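News from the Shop: Lurolach Returns in May

Well, friends, we have been sitting on this one for longer than I like to sit on anything, and I'm delighted to finally be able to put it in the newsletter. The second volume of Lurolach is finished, lettered, proofread (twice, and then once more by my sister, who found a missing comma on page nine) and off to the printer. It will be in stores this May, and those of you who pre-ordered through us will have it in your mailbox the same week.

For anyone who joined the list recently, Lurolach is the comic we've been publishing about a lighthouse town that wakes up one morning to find the sea has gone. No flood, no storm, just miles of wet sand and a lot of puzzled fishermen. The first volume followed Breltness, the harbor pilot with nothing left to pilot, as she walked out past the old shipping lane to see where the water went. If you've read it, you know she didn't get there. If you haven't, I've spoiled less than you might think, and there are still copies on the shelf.

Volume two picks up 14 days later. Breltness is still out on the flats, her boots are giving out, and she has company now in the form of a salvage man named Stevens, who has been going from wreck to wreck with a handcart and isn't keen on sharing what he finds. I have a great soft spot for Stevens. He was only meant to be in the book for a chapter, and Nneka Edet, who writes and draws the whole thing by herself, kept finding reasons to let him stay. By the time the script reached me he had a past, a bad knee and a very long speech about anchors, and I wouldn't cut a word of it. (I did ask about the anchors speech. I was told it was staying, and I've learned when to go and make a cup of tea.)

The look of the book has changed a bit too. The first volume was all grays and browns, which suited a town in shock, but a good part of this one happens at night, and Nneka wanted the dark pages to feel warm. She tried a deep plum, then a sort of rusty red, and ended up with a green so dark that you have to tilt the page to the lamp to catch it. The printer sent back three sets of proofs before we all agreed. It cost us some weeks and a little sleep, and I'd do it again tomorrow.
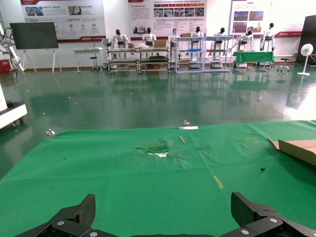
Nneka Edet wrote to me after reading a draft of this item and asked me to add that the green was never meant to be pretty. It's supposed to look like the bottom of something, she said, and if readers feel a little uneasy when Breltness puts out her lantern, then the ink has done its job. She also wanted it known that the ending was settled before the first volume went to press, so please stop sending her guesses - although she did admit that one of you has come very close, and she isn't going to say which.

So there you have it from the source. I've read that ending, by the way, and had to go for a walk afterward.

Now for the practical part. The standard edition is a softcover in the same size as the first, so the two will sit nicely side by side. We're printing 3147 of those. There will also be a hardcover with a cloth spine and a fold-out map of the flats, drawn by Nneka and marked up in Stevens's terrible handwriting. The hardcover won't be reprinted, so if you want the map, please don't leave it until summer.

Pre-orders are open through our own store and through any comic shop that carries Flururau titles. If your local shop doesn't carry us, tell them you'd like them to, and tell them kindly. We are a small outfit, and a friendly word across a counter does more for us than any advertisement I could afford.

One more thing, for the collectors. Several of you have asked about signed copies. Nneka will be signing bookplates for the hardcover, and we'll tuck them in loose so that you can decide whether to paste them down or keep them flat. Just tick the bookplate box when you order, and if you forget, write to us before the books ship and we'll fix it by hand.

Next issue I hope to have a few inside pages to show you, including the one with the whale.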